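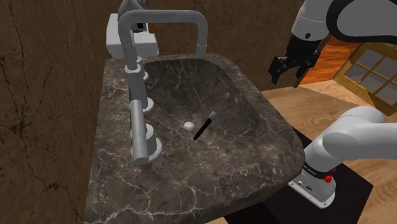
Week three: teaching the arm to pick up the brush

By now I had the simulator running without crashing every ten minutes, so I could finally get on with the bit I signed up for — driving the arm myself and recording what I did. The sink task sounds easy. There's a thin black brush lying in a dark marble basin, and the gripper has to get down there, close on it and lift it out over the rim. That's the whole thing!

My first go at remote control used the keyboard, and it was horrible. One key per direction, plus more keys for turning the wrist, and I kept sending the fingers into the side of the basin (sorry, virtual sink). Anas Obeidat, who was sharing the Pondis lab machine with me, lent me his handheld controller and things got better straight away. You move your hand and the gripper follows, and the trigger closes the fingers.

The brush lies on a diagonal, so you can't just drop straight down and squeeze. I had to turn the wrist first, then lower, then nudge. Black brush on dark stone is also pretty hard to see on a small screen, and I ended up using the drain as my landmark because it's white and the brush is right next to it. The tall tap on the left I mostly ignored, apart from a few runs where I lifted too early and swung the wrong way.

What I recorded

I saved 231 demonstrations over the fortnight and threw away 37 of them, mostly ones where I dropped the brush or sat there dithering above the sink. The dithering ones matter more than I expected. When I trained on everything, the arm learned to dither too — it would hover over the basin for ages looking thoughtful. Taking those runs out helped a lot.

I also tried going faster on purpose in the last batch. Those came out smoother, though I clipped the rim more often, so I only kept the clean ones.

Still to do

Move the brush to different spots before each run, try a second person on the controller, and write up the Prasari comparison before the end of August.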